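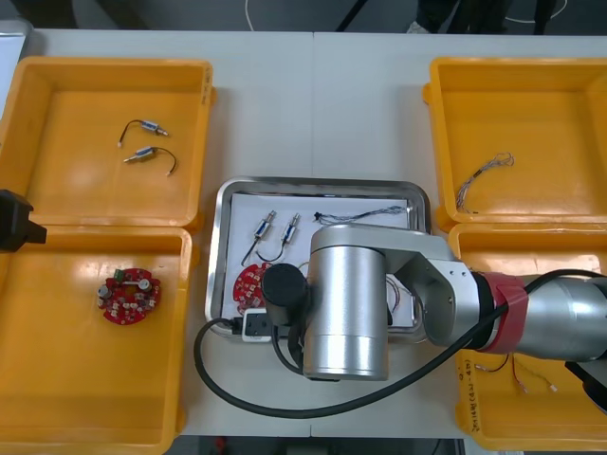 Yellow trays, white table, small parts with leads.

1/ Back from Miltbridge, where I stayed at a spa hotel called the Garex. A thread for anyone considering it, or considering robes as daywear.

2/ The website says the Garex is "a sanctuary between river and sky." So is the bus station next door. I'll give the bus station the edge on sky.

3/ My room was 2112. The hotel has eight floors. I asked at the desk how one gets to the twenty-first and was told the first two digits are "the wing and the mood." I was in wing 2, mood 1. I never found out what mood 1 was, but it had beige curtains.

4/ Check-in comes with a warm towel and a small glass of something green. You're holding both when they ask for your credit card. I have now seen four guests try to solve this and every one of them put the towel on their head.

5/ The bed, fine, I'll say it, was the best hotel bed I've slept in. Big, quiet, no mystery slope toward the middle. The pillow menu runs to two pages and includes one called Zumov, described as "decisive." I ordered it. It was a brick in a nice cotton case. Slept like a baby.

6/ Light switches: there's a panel by the bed with icons. Moon, smaller moon, leaf, a person who may be swimming. Leaf turns off the bathroom. Swimming person opens the curtains. If you do this at 6 a.m. you'll be meeting wing 3.
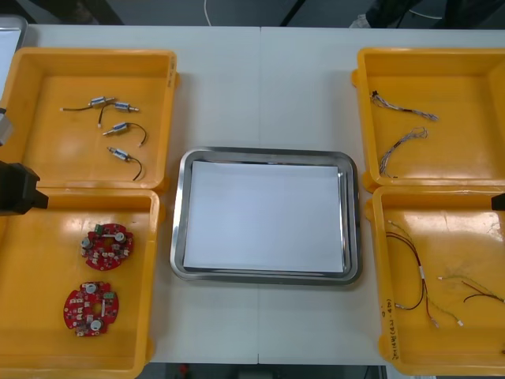
7/ The spa. You get a robe, slippers and a laminated card with your "journey" on it. Mine was sauna, cold plunge, sauna, lie down, tea. The sauna is excellent and looks out over the river. The cold plunge looks out over a wall, and I think the wall knew what it was doing.

8/ Shared the lie-down room with a retired couple from the coast who have come every September since the place opened. He whispered that the tea was better before. She whispered that it was the same tea. This went on until a bell rang.

9/ Dinner is at Wan, the restaurant on the ground floor. Chef is Chunhua Du and she can really cook. Order the river trout with ginger, and then order the cabbage thing, which sounds like a punishment and was the best plate of the trip. Portions are normal human size. Wednesday is dumpling night. Book it before you book the room.

10/ Breakfast is up to 20 kinds of jam and one toaster. Bring a book.

11/ Shoutout to Yichen Lu at the front desk, who drew me a map of the old town on the back of my spa journey. It had the good bakery, the footbridge, and a large X over the wax museum. I went to the wax museum anyway. Respect the X.

12/ Things they charge extra for: parking, late checkout, the second robe. Things they don't: the bikes, the umbrella, and the green drink, which I've come to miss a little.

13/ Would I go back? Already looked at dates. I've asked for mood 2 this time. They said they'd see what they could do.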